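Dummy half (rugby league)

The dummy half, also called the acting half, is the player who stands right behind the tackled player and picks up the ball once it has been rolled back. I played there for most of my amateur years with the Drusa club, so forgive me if this entry leans a bit toward the people who do the bending over!

How it works

After a tackle, the player with the ball gets up, faces the other team's line and rolls the ball back with a foot. That little move is the play-the-ball. The dummy half scoops it up and then passes, runs or kicks. Usually it's the hooker (the number nine jersey, in most competitions), but anybody on the team can step in, and on a fast break it's whoever gets there first. I've seen props do it. It's not always pretty.

A match is 80 minutes long, and a busy hooker can touch the ball on nearly every play in that time. The field is 100 meters from try line to try line, and you feel all of it, mostly in your lower back.

Passing

The bread and butter is the long pass off the ground. You get your back foot close to the ball, keep low and sweep it out in one motion, with no step and no windup. My old coach, Nathalie Fortin, had us throw at a tire hanging from the goalpost until it got too dark to see the tire. Left to right was always my bad side, and it still is when I mess around with the kids in the yard.

Running

A dummy half run works best when the markers are slow getting set. The defending team is allowed 2 markers at the play-the-ball, and if they're both standing off to one side, you go the other way. Jaxon Fehr, our hooker before me, scored 14 tries in one season for Drusa and I'd swear most of them came from a yard or two out, just burrowing over while everybody was looking at the halfback.

Kicking

Kicks from dummy half are rarer, but I love them. A low one early in the tackle count can turn the fullback around and give your forwards a breather.

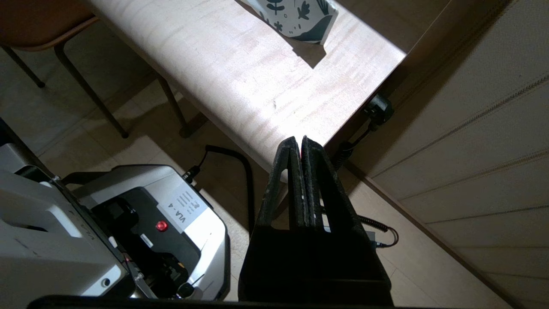
Pale wooden table and brown chair.

Training

Most clubs I know start hookers young, at around the age when kids stop minding being at the bottom of the pile. The Dhillon Cup, our local July knockout, has a junior passing contest at halftime, and it gets louder than some of the games (parents included). For practice at home, a wall and an old ball will do fine. Chalk a mark at waist height and throw from both sides.

See also: hooker, halfback, marker, play-the-ball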